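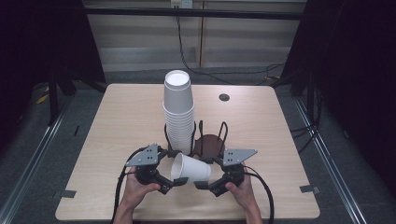
A white paper cup, held sideways over the table.

Print | E-mail this article

**The Loudest Gym on the Coast**

By Unnur Brøndum

I should say up front that I was never any good at basketball. I was tall early, and then everyone else caught up, and by high school I was the girl who set the screens and got yelled at for moving. So when my editor asked if I wanted to spend part of the winter following the Kenholm women, I said yes before she'd finished the sentence, mostly so I could sit close to people who can really play.

Kenholm plays in the Elport Hall, down past the harbor, next to a place that sells boat paint. It holds 1483 people when the bleachers behind the far basket are pulled out, and they're always pulled out now. A few winters ago you could have brought a sleeping bag and had a whole row to yourself. These days people come straight from work and eat dinner out of their coat pockets (the woman beside me at my first game had an entire roast chicken leg in foil, and I was so jealous I missed the tip).

The noise is hard to get across in print. The roof is low and made of metal and everything bounces off it: sneakers, whistles, the drum that a couple of teenagers bring and are not especially good at. Visiting teams hate it. A guard from Plavberg told me she and her teammates had switched to hand signals for every single set they ran there, and then Kenholm figured out the hand signals.

"We just watched their hands," Nanna Bach told me. "It took maybe a quarter."

Bach is the point guard and the reason most of the little kids in the front row have their hair in one thick braid. She's small for the position, even in this league, and she plays low to the ground, all elbows and knees, like she's looking for a contact lens. She doesn't shoot much. What she does is get into the lane, stop dead, and wait for somebody on the other team to get nervous. Somebody always does! Then the ball is gone, out to the corner or up over the top, and she's already jogging back with her head down.

I asked her where she learned to stop like that, and she said her driveway sloped. If you drove too hard to the basket you ended up in the hedge.

The person usually on the other end of those passes is Brynhildur Þórarinsdóttir, whose name takes up so much of her jersey that it curves down both sides like a mustache. The drum kids just yell "Bryn." She plays center and came over from volleyball, and you can see it every time she goes up for a rebound, because she doesn't always grab it. Sometimes she taps it, straight up, two or three times, until everybody around her has come down and she's the only one still up there. Coaches are supposed to hate that kind of thing.

"I did hate it," said Hanne Egilsson. "I spent the whole fall trying to make her use two hands, and we rebounded worse."

Egilsson has a flat, dry way of talking that made me feel like I was being graded. She coaches standing up, arms folded, and she hardly ever calls a time-out in the first half. Her theory is that players who get rescued early stop solving things for themselves. I heard a man in the row behind me explain this theory to his daughter in great detail, and then, four minutes later, scream at Egilsson to call a time-out.

He had a point that night. It was the Plavberg game, the one people in town still bring up in the bakery line, and Kenholm could not get anything to drop. The shots were fine. I kept writing "good look" in my notebook, over and over, and the ball kept rolling off. Plavberg, meanwhile, had a forward who hit from everywhere, including once from so far out that she laughed. By the middle of the third quarter Kenholm was down 19, and the chicken-leg lady had her scarf on.

What happened next was a press, and I want to be fair about this, it wasn't a very pretty one. Egilsson put in her five quickest players, which meant sitting Bryn, and had them pick up full court on every inbounds. There was a lot of grabbing. There was a stretch where nobody on either team seemed to have dribbled in a straight line for a full minute, and the refs looked like they'd lost their car keys. But Plavberg started throwing the ball away. They threw it off a knee, and into the scorer's table, and one beautiful looping pass went directly to Bach, who was so alone she had time to check behind her.

The lead was under ten when the fourth quarter started. Bryn came back in and tapped one up, and up again, and in. I have no notes at all from the next part. My pen was on the floor.

With 2 seconds left it was tied, Kenholm's ball on the side, and Egilsson finally used a time-out. I asked her afterward what she'd drawn up. She said a lob to the center, obviously, everyone in the building knew it was a lob to the center. Bach was supposed to throw it. She faked it instead, bounced it to a cutter who'd been forgotten on the weak side, and the cutter laid it in off the glass with her wrong hand.

The roof didn't come off, but some dust did come down, and I found it in my hair at home.

If you weren't in the gym, you probably heard it from Aksel Damgaard. He has called Kenholm games on local radio since back when the sleeping-bag crack would have been a fair one, and his call of that last play is just the word "no" getting higher and higher until it becomes "yes." People have it as a ringtone. He's a bit embarrassed about it. He likes to prepare, he reads box scores at breakfast and keeps index cards on every player in the league, and the thing he's going to be remembered for is yelping.

"I had a card about her left hand, too," he told me. "It said she didn't have one."

I'd love to tell you the team went on a tear after that. They lost the very next game, at Ayaaba, in a gym with proper acoustics and a nice snack bar, and they deserved to. The press that had looked like genius at home looked tired on the road. Ayaaba's guards threw over it like they were feeding ducks, and Bach picked up two quick fouls and spent most of the first half with a towel over her knees. I rode back on the team bus, and it was quiet for a long time, and then somebody started an argument about whether soup is a meal and it went on until the bridge.

That bus ride might be my favorite part of the whole winter. You hear a lot about money in women's basketball at the top, and good, it's overdue. Down at this level, people have jobs. One of the forwards grades spelling tests with a headlamp on. Bryn works early mornings at a fish wholesaler and can sleep sitting straight up with her mouth closed, like a horse. Bach is studying to be a surveyor and told me, with real excitement, all about tripods.

I asked Egilsson whether she worried about losing players to bigger clubs, now that people were paying attention. She thought about it for longer than I expected. She said a couple of them had already been called, and she wasn't going to tell me which ones, and that she'd told them to listen politely and ask about the practice schedule before they asked about the pay. Then she said she had to go tape the floor. A strip had come up near the baseline, and she didn't trust anyone else to get it flat.

So I went and held the roll for her. It was late in the afternoon, a couple of hours before warm-ups, and the gym was as quiet as I ever heard it. She worked on her knees, pressing the tape down with the edge of a coin, and talked about footwork the entire time. She thinks kids are taught to jump too soon. She thinks almost every bad shot starts with a bad pair of feet. At one point she made me stand up and show her my screen, the old high school one, and I planted myself at the elbow with my arms crossed over my chest and the tape still hanging off my wrist.

She looked at it for a while.

"You're moving," she said.

Kenholm has three home games left before the playoffs. Doors open an hour before the tip, and the seats behind the far basket go first. Bring something to eat.

Print | E-mail this article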